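Gripper Shootout: Taking Apart Old PCs With a Robot Arm
Project report, Team Urquhart

Our question this semester was simple to ask and a pain to answer: which gripper is better at getting the parts out of an old desktop computer? We had two to compare. The Lamard is a parallel gripper with wide flat pads, and the Edness has linkage fingers that narrow down to thin tips. Both went on the same arm with the same wrist camera, and we drove them by hand controller for the whole test so that software wouldn't decide the winner.

We ran 65 tries with each gripper, split between pulling plugs, lifting out memory and working the drive latches. The latches were our favorite part! They sit deep in the case next to the metal drive cage, with power cables looping around nearby, so you really have to think about your angle before you go in.

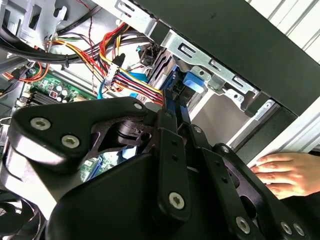

Archie Swanson read our first draft and wrote in the margin that a latch test says as much about the driver as about the gripper, and that we should swap drivers halfway and report both sets. He was right, so we went back and did it. The Edness still came out ahead on latches, with 18 misses against way more for the Lamard, but the gap between our two drivers was bigger than we expected (sorry, Lamard, some of that was us).

On plugs it went the other way. The wide pads hold a big power connector nice and straight, while the thin tips like to twist it. Each driver got 15 minutes of practice before a run, and next time we'd double that. We'd also love to try the Jendton controller, which has a finer thumb wheel for closing the fingers. We have it reserved for May.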